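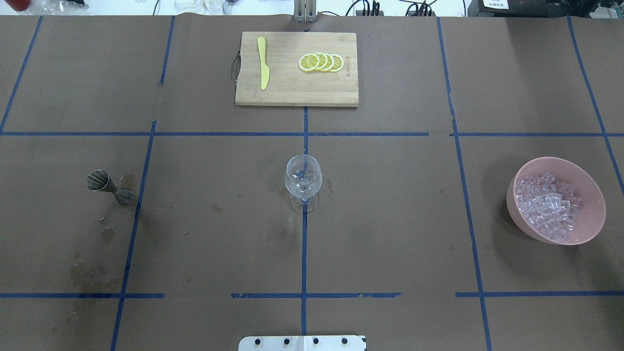

The first thing Přemysl Jelínek told me when I came in the back door at Wulholm was to mind the tape. I was about to put my coffee down on it.

"That square belongs to the jigger," he said, and moved my cup to a windowsill.

Wulholm is a catering house. It does weddings, company parties, theater intermissions, the kind of evening where 99 people all want a drink in the same twelve minutes. I tended bar for places like it in my twenties, and I still can't hear a crate of stemware being set down without flexing my fingers. So when I heard they'd been teaching a robot to put drinks together, I had feelings about it before I had any facts. I asked if I could spend a few days in June hanging around the prep room, and they said yes, as long as I'd cut fruit.

So I cut fruit. The robot is called Stiltia, after the project, and it's bolted down at one side of a big table covered in brown paper. Blue tape divides the paper into a wobbly grid. Glass in the middle, ice to one side in a pink bowl, jigger to the other, lemon slices waiting on a board at the back. A bartender would look at that and say fine, that's a station, only flatter and with more room between things than anybody's ever had on a Saturday shift of their life.

Přemysl was a bartender here for six years. Now his job title has the word "trainer" in it, which he finds a bit much. He takes the robot through the motions, over and over – pick up the jigger, tip it, put it back, go for the ice – and then he moves the glass a couple of inches and does it all again. On my first morning he was on run 866. I asked what he thought about while he was doing it and he said mostly his wrists.

"I never knew how I picked up a slice of lemon," he told me. "Somebody would ask me to train a new kid and I'd say, just grab it. You can't say just grab it here."

It spills, by the way! The paper gets blotchy pretty fast, and a jigger that gets let go of a little early ends up on its side. People who've only seen the polished trade show videos might be surprised by how much of this work is wiping and re-taping and swapping out paper. I found it weirdly reassuring. My own first month behind a bar was a lot like that, except I was doing it on customers' shoes.

What I really wanted to know was what everyone else made of it, and the answer depends a lot on who you catch, and when. Bondarchuk, who runs the floor and goes by her last name even on the schedule, is keen. Her trouble has always been the hour before doors, when she needs four people building the same drink on trays and has two. If a machine can do the boring tray, she says, the two people she has can go out front and talk to guests, and that's the part guests remember anyway. She also says nobody on her crew has lost hours over it. I asked around and the crew backed her up, though a couple of them added "yet."

Attila Szilágyi was one of the yets. He's been cutting garnish and setting up bars at Wulholm for longer than Bondarchuk's been there, and he likes the hour before doors. It's quiet, the radio's on, you stand next to somebody and talk about your kids. "They ask which jobs are boring," he said, while correcting my lemons, which were too thick. "They don't ask who likes the boring job." He isn't against the thing. He helped pick where the ice should go, and he's proud of it. He'd just like the extra pay that Přemysl gets, if he's going to be teaching it too, and he's told management so.

That last bit is under discussion. The arm comes from a company called Varisen under a lease, and the lease was signed before anyone at Wulholm had sat down to work out what training time is worth compared with bar time. Přemysl gets a higher hourly rate but no tips. In a slow month he comes out ahead. In wedding season he doesn't, and he brought that up with me twice without my asking.

I did get to try it on my last afternoon. Přemysl stood behind me and kept his hands in his apron pocket, which I think cost him something. I got the jigger up, held it somewhere in the neighborhood of the glass, and poured a neat little puddle of water onto the paper. Attila turned the radio down so he could laugh properly.

Then he pulled up a fresh length of tape, handed me one end, and we fixed the line I'd soaked. Doors were at seven and there were still two crates of lemons to get through.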